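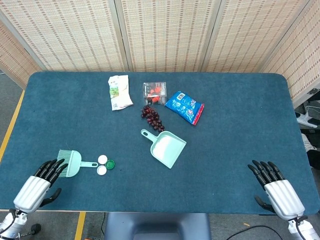 3. Layouts and Coding Scheme

3.1 Tabletop layouts

Clearing a table after light use combines two activities that are usually studied apart. Loose waste is gathered with a tool and discarded, while food, containers and other items worth keeping are picked up one at a time or left where they are. The Pernley layouts were designed so that both activities would be called for on the same surface. In the layout of Figure 2, three bottle caps lie in a small cluster next to the handle tip of a mint-green brush, and a dustpan of the same color sits in the center of the table. A bunch of dark red grapes and a clear plastic box with orange-red items inside share the surface with them. The caps are the only items in the layout coded as waste. The grapes and the box are coded as retained, and the brush and dustpan as tools.

A layout is defined as the set of items on the table, the position of each item, and the orientation of any item whose orientation affects its use. Orientation is therefore coded for the brush (direction of the bristles) and the dustpan (direction of the opening), and left uncoded for caps and fruit. The contents of a closed or transparent container are treated as part of the container. A box moved together with what it holds is one transfer, regardless of how many pieces are inside.

The design called for 700 layouts. The final set has 703, the difference being three layouts that were entered under two item lists during preparation and later found to differ in the position of a retained item. They were kept as separate entries. Items were drawn from a pool of 17 types covering closures, wrappers, fruit, small containers and cleaning tools. Every layout includes at least one waste item and at least one retained item. Layouts with only one class were excluded at the design stage, as they leave no decision about what should be swept and what should not.

3.2 Surface

Most published work on sweeping small debris assumes a hard, smooth top. Domestic and shared tables are often covered, and the covering changes the task in two respects. A textile surface raises the resistance to sliding, so a light item such as a cap tends to tip or roll over its rim where it would glide on laminate. The lip of a dustpan also meets a soft surface differently. Pressed lightly, it rests on top of the pile and leaves a step for the item to climb. Pressed firmly, it sinks in and the step is reduced, but the cover may then be dragged along with the pan.

Felt was chosen as the reference covering. The table in Figure 2 has a dark teal felt surface with rounded corners, and pale waste items such as the two white caps stand out against it more strongly than the green one. We code this difference as contrast (high, medium or low), judged separately for every item against the surface directly beneath it. Contrast was included because items of low contrast are a plausible source of omissions in clearing, independent of how easy they are to sweep.

A folding screen stands behind the table and to the sides of it. Its panels have a woven, bamboo-style pattern in pale beige. The screen was not coded as a variable and is mentioned only for completeness. It bears on the task in one respect, namely that sweeping paths directed off the far edge were ruled out for all layouts in the set.

3.3 Item classes

Three classes are used throughout the paper.

Waste. Items to be removed from the table and discarded. Bottle caps are the most uniform members of this class. They are rigid, shallow and light, and can be gathered in a group with a single stroke when they lie close together. Wrappers and peel are less regular and are analyzed separately in Section 5.

Retained. Items that should remain usable after clearing. The class includes whole fruit, filled containers and anything with a lid. A retained item may be moved during clearing, but it should not be touched by the bristles or enter the dustpan. Contact of either kind is coded as a class error even when the item is put back afterwards.

Tools. The brush and the dustpan. Tools occupy space on the table before they are taken up, and in some layouts they obstruct the most direct path between waste and pan. They are neither waste nor retained for scoring purposes. Their final position is recorded, however, as a table with the waste gone and the tools still on it is not considered fully cleared under the strict criterion (Section 3.5).

Class membership was assigned by item type and never by position. A grape bunch remains a retained item when it lies among caps, and a cap remains waste when it rests against a container. An earlier version of the scheme allowed position to override type, on the argument that food lying in debris would normally be thrown away. It was dropped after the first coding round in October. Coders disagreed mainly on what counted as lying in debris, and the rule affected too few layouts to justify the additional instruction.

3.4 Spatial variables

Four spatial variables are derived from each layout.

Waste spread is the greatest distance between any two waste items. A small cluster of the kind in Figure 2 has low spread and can in principle be collected in one stroke. Where spread exceeds the width of the brush, two or more strokes are required, or the waste must first be brought together.

Pan bearing is the angle between the direction of the dustpan opening and a line from the pan to the center of the waste. A bearing of zero means that the pan already faces the waste squarely. The pan in Figure 2 is set diagonally to the table, and diagonal placements in general were included so that bearing would vary continuously across the set. If all pans had been placed parallel to a table edge, the variable would have collapsed into a few values.

Tool separation is the distance between the brush handle and the handle of the dustpan. Sets of this type are commonly sold with the brush nested in the pan, and a nested pair has a separation close to zero. We treat nested and separated tools as different starting conditions. A nested pair must be taken apart before sweeping can begin, whereas separated tools can be taken up in either order.

Corridor width is the narrowest gap between retained items along the straight path from the waste to the pan. Where no retained item borders the path, corridor width is coded as open. Large bunches of fruit are difficult to measure on this variable, as their outline is irregular and single berries may project well beyond the rest. The outline was therefore taken as the smallest convex shape enclosing the bunch, with the stem left out.

3.5 Completion criteria

Two criteria were applied to the end state of a layout. Under the lenient criterion, a table is cleared when no waste item remains on the surface and no retained item has been removed. Waste lying in the dustpan counts as removed even if the dustpan is still on the table. Under the strict criterion, the dustpan must also have been emptied and both tools must have been taken off the surface or nested at the edge.

The gap between the two criteria is of interest in its own right. Home-care guidance tends to describe the strict outcome, while everyday practice often stops at the lenient one, with the full pan left standing until a convenient moment. Results are reported under both criteria in Section 4. Where a single value is given, it refers to the lenient criterion.

3.6 Coding procedure

Coding followed the Jibrin sheet, a two-page form with one row per item and a separate block for tools. Each layout was coded independently by 2 coders. The coders first listed the items present, then assigned class and contrast, and entered spatial measurements last. The order was fixed. In trials with a free order, coders who measured first tended to leave out retained items far from the waste, and corridor width was then overstated.

Disagreements on class were resolved by reference to the item list. Disagreements on contrast were resolved by averaging and rounding toward the lower category. Spatial measurements were accepted if they agreed within the width of one cap and repeated if they did not. Coded sheets were entered into the Andton table format, and the version used for all analyses in this paper was closed on 22 August 2024.

A subset of layouts had previously been coded under the Lirkard scheme, in which fruit and containers are merged into a single class of obstacles. For comparison with that work, our retained class can be read as equivalent to theirs. The reverse mapping is not possible, as the Lirkard class also includes tools that are not in use. A nested brush and pan lying beside the path would be an obstacle in their scheme and has no effect on corridor width in ours.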